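The owner of Siveck, a one-room laundry and bedding repair shop, has firm views on how other people make their beds. Most of them are unprintable before noon.

"People buy a fleece, wash it hot with the towels, then come in and ask me where the fluff went," she says, sorting pillowcases at the counter. "It went down the drain with your 22 dollars."

She handled 300 blankets last winter, by her own ledger, and talks about them the way some people talk about their in-laws. The long-pile ones are the worst. They shed, they hold on to crumbs, and customers love them beyond all sense.
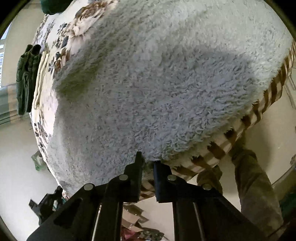
Photo: Siveck

A shaggy fleece over a floral sheet, with brown and cream checks showing along the border, would once have made her wince. She has softened. "I used to tell people to match things. Then I went home and looked at my own bed. Flowers, stripes, a dog blanket. I stopped giving that speech."

Her advice on care is short. Cold water, low spin, no fabric softener, and a good shake outdoors before the blanket goes back on the bed. Ironing she considers a form of arson.

And folded clothes left on the bed? She takes her time with this one.

"A bed is a shelf you sleep on," she says. "I've had the same sweater on the corner of mine since April. At this point it pays rent."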